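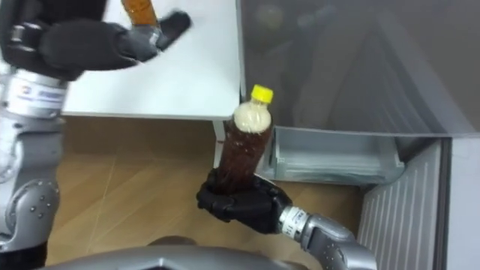

A bottle in each hand, beside the white table.

Home Features Reviews Workshop Clubs Subscribe

Making silver look like metal

By Boyang Tang
3 May 2026

The railcar called Barnik ran for only two seasons, on a line of 2,466 kilometres, and very few people photographed it well. For a model builder this is a gift and also a headache. I bought the Valano kit of it last winter, in HO scale, and it waited in the cupboard until I had the courage for its finish. The real car had a body of bare metal, with no paint except the number and a thin dark band under the windows.

The kit itself is simple. The body comes in four sides and a roof, and the fit at the corners is acceptable if you are patient with the file. The rear bulkhead is too wide by the thickness of a fingernail. I sanded it at both ends, and then once more, as I was too careful the first time. The window glass is thick, but I kept it, because the cut edges are well hidden by the frames.

Bare metal shows everything. A scratch that would disappear below green or maroon paint will stand up like a hill below silver. I spent three evenings only on the seams. Modupe Olaniyan, who has built more railcars than anyone in our club, told me to spray a coat of gloss black and look at the body under a lamp held very low. I found a long dip near the front door that my finger had never noticed.
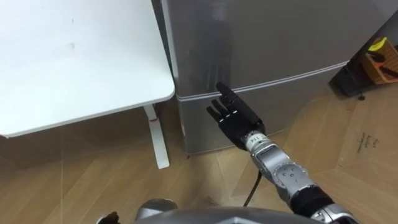 The front of the grey mini fridge, with the desk at left.

After the black was hard I tried two different silvers on a spare roof. The Bassey lacquer gives a bright surface and dries fast, but it comes off with masking tape if you press too much. The Skitier acrylic is slower and slightly grainy. On a big model the grain would not trouble me, but in HO each grain is the size of a doorknob. I chose the lacquer and promised myself to use weak tape.

The spraying was done in very light passes, with 20 minutes between them. I stopped when I could still see a little darkness through the silver. Aminu Aliyu stops even earlier, and his models have a deep, cold colour which I like, although mine should look more used.

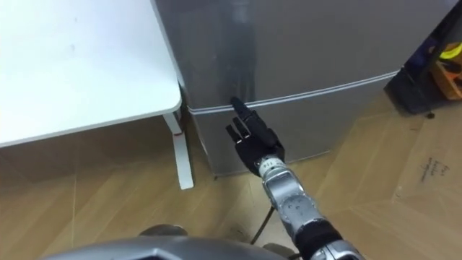

A metal body is never one colour, and this is where many silver models fail. They are sprayed evenly from end to end, and the eye reads them as grey plastic. Real metal takes its tones from the room or the sky. Look at the small fridge in the photograph: the finish is silver-grey with soft reflections, but on the left part of the upper door there is a darker streak running down. I wanted such a streak on some panels of the railcar. To get it, I masked single panels and added a drop of black to the lacquer, and on the panel next to it a drop of white. The difference in the cup was almost nothing. On the model it was already enough.

Asabe Adeleke prefers to do this with polishing powder after the lacquer, rubbed on with a piece of old cotton shirt. It is quicker, and you can correct it. But the powder must not be varnished, so every fingerprint afterwards stays with you.
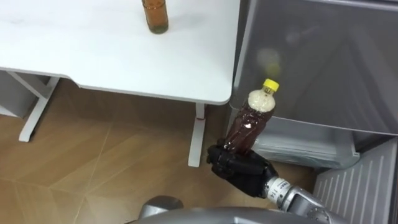

For the decals I needed gloss under them anyway, so powder was out of the question for my car. I put clear gloss only on the places where the numbers go, and let it fade out towards the panel lines. The decals in the kit are thin and they broke at the second digit. With plenty of water and a soft brush I could push the pieces together again. The dark band I painted, as the decal for it was too short by the length of a door.

Weathering was kept small. There is some brown dust on the bogies and the lower edge of the body, and a thin black wash around the roof vents. Ardalan Shahbazi lent me his photographs of the car at the end of its service, in which the roof is much dirtier than the sides, so I gave the roof a second wash.

The car still has no couplers. The ones in the box sit too high for my track, and the replacements should arrive in June.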